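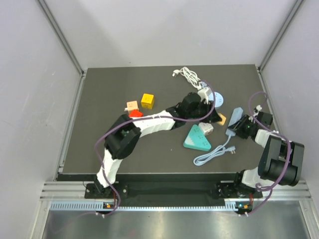 By Greer Farquharson | Adetau Workplace News | 20/08/2025

Adetau has finished the first stage of its review of desk power at the Skikcombe office, and the old practice of leaving power strips loose on work surfaces will end there this August. Strips will be fixed to the underside of each desk or to the rear edge, depending on the frame.

The review listed 1,162 strips and extension cords across the site. Of these, 33 were withdrawn on inspection. The usual faults were cracked housings, loose outlets and cords that had been pinched under furniture. Withdrawn items have been tagged and will not be repaired.

Léonie Sabatier, who ran the inspection, said the color and age of a strip were poor guides to its condition. "Some of the oldest ones passed. The failures were mostly cords that had been bent in the same place every day," she said.

Under the new layout, each desk gets one strip, mounted with the outlets facing the user. A second strip may be added only if it has its own wall outlet. Plugging one strip into another is not allowed, and neither is running a cord across a walkway, with or without a cover. Heaters, kettles and fans over desk size must go straight into the wall.

Mounting brackets come from Stonetti in 2 sizes. The short bracket fits the fixed desks on the lower floor. The long bracket fits the height-adjustable desks, where the cord also needs a slack loop so that it does not pull tight when the top is raised. Desks with a solid rear panel will keep a surface strip until a suitable clip has been tested.

Staff are asked to clear their desktops before the fitting crew arrives. Chargers and adapters should be unplugged and labeled. Anything left connected will be skipped and booked again at the end of the run.

Work starts in the Guthrie wing and moves toward the front of the building. Each desk will be without power while its strip is mounted and checked. The crew will test every outlet before signing off the desk.

Questions about the schedule go to Skye Chisholm. Requests for a second strip need a short written note on what it will supply and should be sent to Gillespie Ritchie before the desk is fitted.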